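Progress report to Wekance, second payment
Helthorpe winter coat and bedding bank
2022-02-11

Quick one, full accounts to follow in March. We're past the halfway mark on the grant and mostly on plan. Spent so far: shelving, van hire, the deposit on the Nair Street unit. Still waiting on the Turnari invoice for the dryer repair, have chased twice. 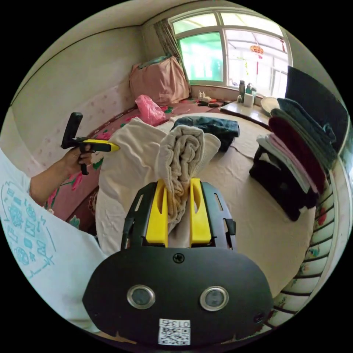
Why is the laundry line over budget?
The hot water rate went up in the fall and we had priced it at the old one. We've moved 555 dollars across from printing to cover it, as agreed on the phone.

Intake is steady. Adult coats good, kids coats short, blankets fine for now. Two drop-off points closed over the holidays and only one has reopend. Looking for a replacement near the bus station. 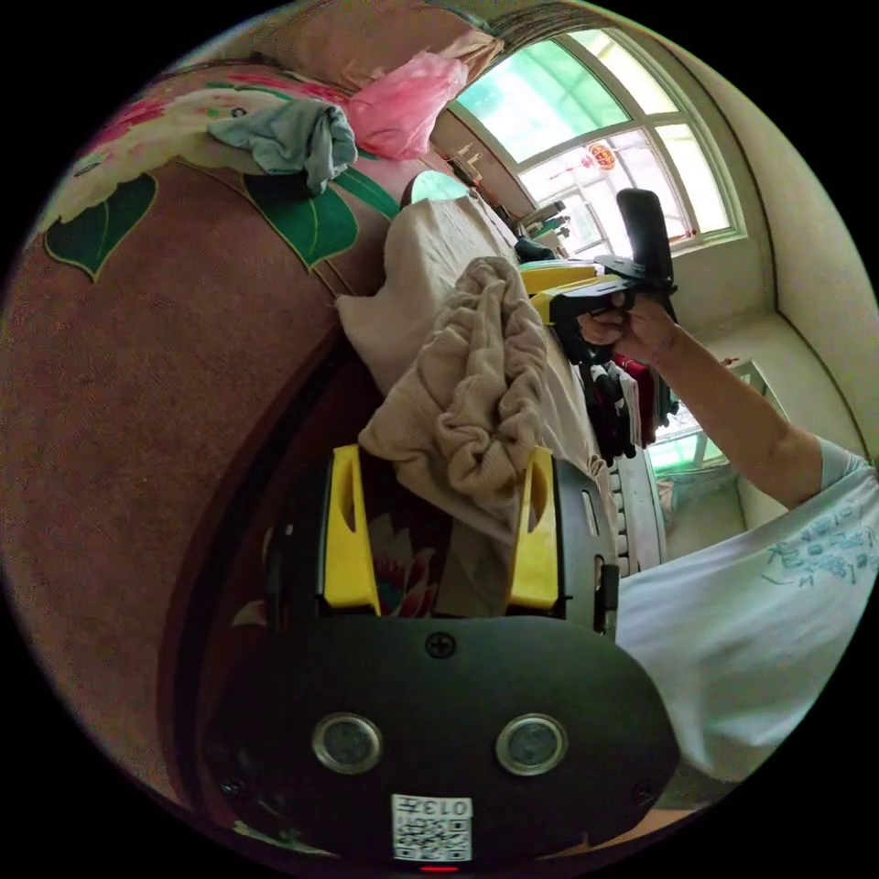

Tarık Yazıcı wrote back on the draft to say the drop-off problem is bigger than I make it sound, and that he would rather see later opening hours at Nair Street than another bin somewhere. Fair point. Costing that now.

Referrals next. Most come through the school and the clinic, 17 new households since the last report. Form is still too long, people give up on page two.

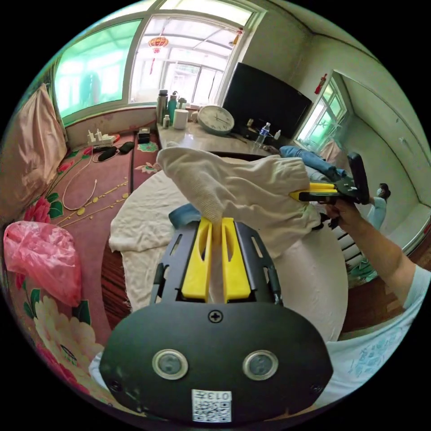

So we're cutting it to one page, name, sizes, phone, done. Ynyr Cadwaladr has the new version and it goes out to the school first.

Storage is the weak spot. Damp in the back corner, landlord told, no date yet.

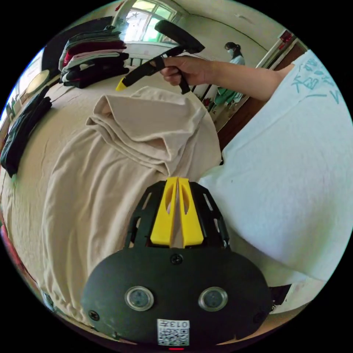
Sorting guidelines got rewritten too. Old ones only covered coats and left everybody guessing on the rest. Softer stuff, like the beige garment crumpled on the cream bedsheet, now has it's own page on folding and bagging. Ask for the remaining 2,000 is unchanged, please release on the usual date if you can. Receipts attached.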